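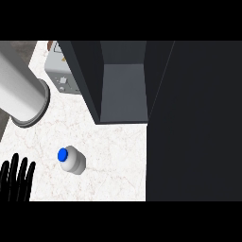
Release 2, page 4

Grinstead Counter Set
README and data card

Khoo, for the Pruvent workplace automation project
June 28, 2019

What this is

The Grinstead Counter Set is a collection of 399 simulated episodes of a multi-fingered gripper working at a kitchen counter. It was made to plan the handling work in the staff kitchen and small dispensary at Grinstead, where people clear, sort and put away bottles between other duties. All of it is rendered. It contains no photographs and no recordings of staff.

The main object is a short white bottle with a blue cap. In many episodes it starts on its side on the marble top, with the open cabinet compartment further back. Other items stay on the counter as obstacles, among them a large white cylinder and a light grey appliance with a knob on its front.

Why it was made

Grinstead has 33 people on the rota who share the counter. Until April the clearing up was shared out informally and mostly fell to whoever was on late. The site asked Pruvent whether part of it could be done by a machine overnight. The set was built so the question could be tried in simulation before any equipment was bought.

Files

episodes/ one folder per episode
frames/ rendered views, with black bands kept at top and bottom
joints/ finger and wrist positions for each step
notes/ task wording and outcome, plain text
rota/ the task list agreed with staff, no personal details

The bands are part of the render settings. Crop them yourself if your model needs a different shape.

Tasks covered

1. Pick up a bottle that is lying down and stand it upright.
2. Move a bottle from the counter to the cabinet compartment.

Opening bottles, reading labels and anything to do with the contents are left out. Staff asked for this and it was written into the task list before the work began. Checking what is in a bottle stays with a trained person.

What changes for staff

The late shift would no longer put bottles away one by one. In its place there is a morning check of the cabinet and a short log to sign. Anything the gripper has dropped or left goes on the side tray for a person to deal with. The time for the check is counted as paid time on the rota. Two points were still open when this release was made: who resets the gripper when it stops in the night, and whether the late shift should finish earlier.

People who use the counter at odd hours were worried about being shut out of the kitchen. The current plan is that the gripper does not run while the door is unlocked.

Known limits

Lighting is even and the marble is always clean. Real counters have spills, cups and paper on them. The dark surfaces on the right of the counter have very little shading, and depth estimates there are poor. Bottles are rigid and do not leak. Success in these episodes should not be used to set staffing levels.

Running it

Episodes open in the Flellov viewer. Set the counter height in site.cfg before the first run or the fingers will start in the wrong place. Older copies of the viewer ignore the rota folder and can still be used for the frames.

Changes since release 1

Cabinet shelf lowered. Finger contact values corrected. Task wording rewritten in everyday English after comments from the late shift.

Contact: Pruvent data desk, Grinstead | © 2019 Pruvent | Back to top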